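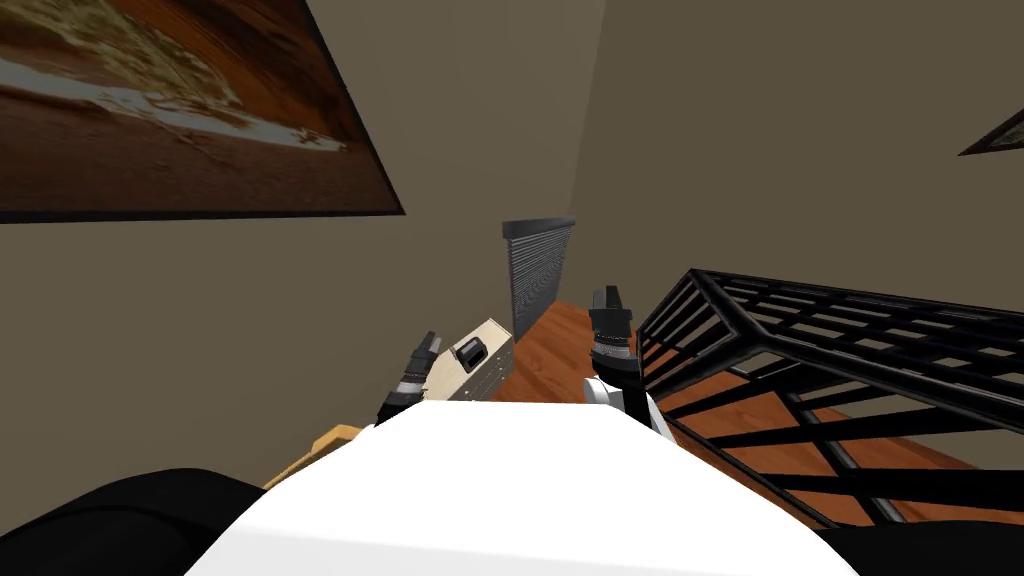 Session 4 covers the equipment budget for a two-arm manipulation cell, from the first simulated layout to the purchase order. The order of work matters: layout first, reach second, prices third. Groups that start from a price list tend to buy the arms and then find that the furniture takes up the workspace. In the simulated layout the black wire rack takes up most of the right side of the robot's view, with the right gripper close to its near end, so any quote for a rack has to be read together with the clearance left for that arm. Enter the outer dimensions of each fixture in column B of the sheet before you enter its cost.

4.1 Cost lines

The class budget is 3000 per cell, excluding the arms, which the department already holds under the Hendia agreement. Divide it into fixtures, end effectors, spares and test objects. Finger pads are a consumable and go under spares. The Drerkov quote lists them at 26 a pair; Ljungberg sells a comparable pair at 89 with the mounting plate included. Do not compare these two figures until you have checked whether your wrist already has a plate.

Shipping from Dirthorpe is a flat 200 per order, so one late item can cost more in freight than in parts. Combine orders where the lead times allow it.

4.2 What the simulation can and cannot support

A simulated view is good evidence for reach, line of sight and the rough size of objects relative to the grippers. It is weak evidence for friction, cable routing and pad wear. Budget decisions in the second group need a bench test or a supplier data sheet - note in column F which one you used.

Test objects should be chosen before the grippers are ordered. Finger opening, payload and pad shape all follow from the object list. A box with a handle gives two possible grasps, and the two may call for different openings. Record both. 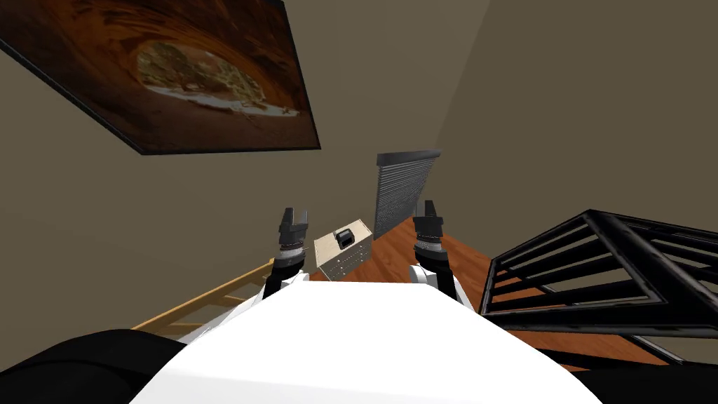
Fig. 2. Simulated head view: cream-colored box with black handle, between the two grippers.

4.3 For the next session

Bring a completed sheet with one row per item, including items already in stock (cost 0, replacement cost in column G). Mark any fixture whose position is still open. Layout changes after the order is placed are charged to the spares line.

Questions on the supplier quotes go to Bendik Tangen. The July quotes have expired and should not be used.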